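Home | Forums | Night Sky | Search | Log in

Noctilucent clouds or just cirrus?
Posted by ElliV, September

ElliV: Silvery ripples low in the north over Drevham, well after sunset, and they were gorgeous!! I'm calling noctilucent.

traian_m: Lovely, but September is late for those. I'd say high cirrus catching moonlight.

ElliV: The moon wasn't up though! And they stayed bright while the ordinary clouds went dark.

Haugen36: With Elli on this one. Cirrus would've gone gray by then.

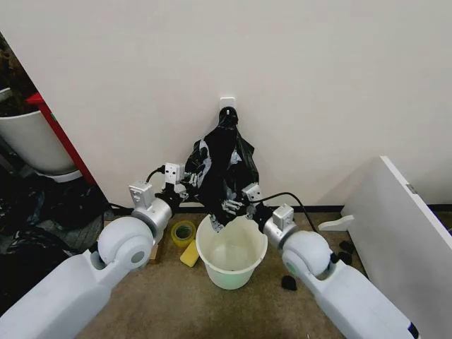
sangwook: Noctilucent clouds show fine, tight ripples, and cirrus tends to look more feathery at the ends. Think of the silvery highlights along the creases of that black trash bag on the wall hook: silvery brightness against glossy black. If yours looked like that, Elli, I'm so jealous!

traian_m: Still not sold. Got a time lapse?

ElliV: 1000 shots! Uploading tonight.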